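Bamboo chopsticks: is boiling them any use, or just a ritual?

Household Help > Kitchen and Table > Cleaning and Care

Posted Mar 20, 2018
Viewed 2446 times
Tags: bamboo, chopsticks, washing up, mould, tablecloths

Paora Pomare

I'd like a sensible reply to this, as so far I have had only the other sort. We eat with plain bamboo chopsticks most evenings. They are the unvarnished kind that come in a paper sleeve, 12 pairs for not very much, and they live in a tall jar beside the cooker. Every so often someone in the family tells me they must be boiled in salt water or vinegar before use, then again each month, then thrown out after half a year whatever state they are in.

I don't believe most of it. My mother-in-law is certain about the vinegar, my sister is certain about the salt, and the shop in Pliltgate where I buy them says to do neither and to rub them with oil. They can't all be right, and I notice the shop also sells the oil (Landura, in a very small bottle).

What I do now is wash them with everything else in hot water and ordinary washing-up liquid, rinse, and drop them in the jar. Some have gone grey at the thin end. One pair had black specks near the bottom, so I threw it away, and that set the whole family off again.
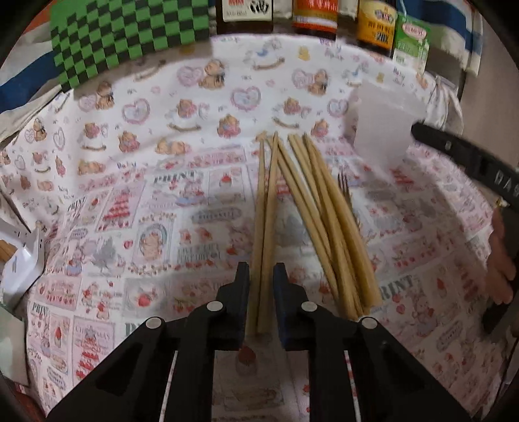

The other half of my problem is the table. When we have people round, the chopsticks get put out in a heap on the cloth so everyone can help themselves, along with a fork or two for anyone who'd prefer one. The cloth is a wipe-down type with hearts and teddy bears on it, and the sauce bottles stay out at the back. It gets wiped after each meal, but I wouldn't swear to how clean it is by the end of an evening with a soy sauce bottle going back and forth. I have been told that laying chopsticks straight on a tablecloth is filthy and that I should buy rests. Rests strike me as one more thing to wash.

So:

Does boiling do anything that washing doesn't?
Are grey ends a sign of mould, or just wear?
Is a heap on a wiped cloth really worse than a jar?

Please don't tell me to buy metal ones. I've tried them and you can't pick up a noodle.

Posted under: Nepia Tableside

I'll take your three in order, though you may not like the second.

Boiling. A few minutes in plain boiling water is fine if they have been sitting at the back of a drawer, or when they are new and smell of the packet. As a monthly duty I'd drop it. Bamboo takes up water, and if you boil it and then stand it in a jar you have made it wetter than washing would. I can't see what the salt is for. Vinegar will shift a smell for a day or two, and then your chopsticks smell of vinegar.

Grey ends. You say you rinse them and drop them in the jar. Do you dry them? You don't mention it, and I suspect that is where the trouble starts. A tall jar with no holes holds a little pool at the bottom and whichever end is down there sits in it. Grey can be plain weathering, the same as a garden fence. Black specks, or a fuzzy feel, or a smell like a cellar, and I would throw them out as you did. I wouldn't try to sand them. People do, and they end up with a rough chopstick that goes off faster.

Dry them in a tea towel, lay them flat on a rack overnight, and put them away in the morning. If you must have a jar, get a cutlery drainer with holes in it and stand them eating end up. Mine have lasted far longer since I stopped using a jam jar, but I changed the washing-up liquid in the same month, so make of that what you like.

The cloth. Wiped with what? A damp dishcloth that has been on the tap since breakfast just moves things about. Hot soapy water, a clean cloth, and let it dry before anything goes down on it. After that I wouldn't fret. Forks and spoons get laid on tablecloths up and down the country and I have never heard anyone call it filthy. If it bothers your guests, put the heap on a plate. You have plates.

I have no opinion on Landura oil apart from the price.

Posted under: Dastex_fan

Dishwasher!! Hottest wash, 2 rounds if they look bad. Never had mould, never had a problem. For the tablecloth use Dastex spray, works on everything, I do the floor with it as well.

Reply from Paora Pomare

There is no dishwasher here, and even if there were I'd be wary. The neighbours put theirs through and the ends split like old brooms. As for a spray that does both the floor and the place where I eat, I would want to read the back of the bottle first. Thank you all the same.

To the first poster: no, I don't dry them. I hadn't thought it worth saying, so perhaps you have a point. I have looked in the jar and there was a fair bit of water in it, and a noodle. I'm still not convinced the water explains the grey, as the newest pair has it too and the oldest pair hasn't, and they all stand in the same jar. Could it be tea? We have a habit of stirring with them.

Posted under: hob and kettle

Could well be tea. Tea stains bamboo and it won't scrub out. You can test it easily enough – keep one pair just for stirring, mark it with a notch at the top, and see whether that pair goes grey and the others don't. Give it until May.

On the boiling, I do it with new ones, once, in plain water for up to five minutes, mainly to find out whether any are going to warp. The ones that bend go in the plant pots to hold up seedlings. I was brought up on the salt water method too and I can't say I ever saw a difference, but we also dried ours on the windowsill in full sun, and I'd guess the sun was doing the work.

I don't agree with the plate idea, by the way. They roll off the minute someone reaches across. A shallow tray or a bread basket with a napkin in it is better, and the forks can go in with them.

Reply from Paora Pomare

A notch I can manage. I'll try the stirring test with two pairs, one for tea and one kept out of it, both dried the same way and laid flat, and I have put a drainer with holes on the shopping list. The jar has gone to hold pens. My sister has been informed about the salt and has not changed her mind.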